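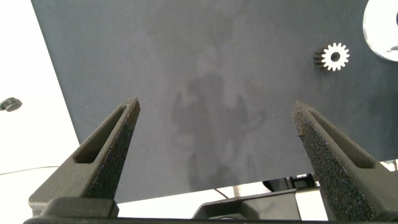 Ticket 2000-57: Small spur gear, white toothed face, dark body
Opened: 20 Jul 2021
Opened by: Nadhirah Sembiring, Parts Room, Cundton
Assigned to: Thibault Leblanc
Status: Awaiting supplier

Summary
A small spur gear with a dark cylindrical body is on the gray panel in the parts room. It carries no bin label, and the stock record does not show which assembly it belongs to. The part is not to be issued until it has been identified.

Entry 1 - N. Sembiring
The gear was noted during the monthly check of the room. The toothed face is white and has a central hole. Two kits on the current list call for a gear of this general form, the Momik feed unit and the older Vasseur winder. Please advise which applies.

Entry 2 - T. Leblanc
The Momik drawing gives a gear without an extended body, so that kit is ruled out. The Vasseur drawing shows a body behind the teeth, but the sheet on file is a poor copy and the bore size cannot be read. A clean copy has been requested from Pirnau.

Entry 3 - Quentin Roussel, Purchasing
Our last order to Pirnau for the winder gear was for 200 pieces and was closed in full. Nearly all were issued to the line. Purchasing has no record of a return.

Entry 4 - T. Leblanc
Pirnau has replied that the drawing was revised and that revision 3 will be sent by post. Until it arrives, the following applies:
Do not place the gear in the Vasseur bin.
Do not clean or oil the bore before it is measured.

Entry 5 - N. Sembiring
Noted. A temporary tag has been requested from Ginette Lemaire. The stock line remains on hold.

Next action: T. Leblanc to measure the bore and compare it with revision 3.
Review: September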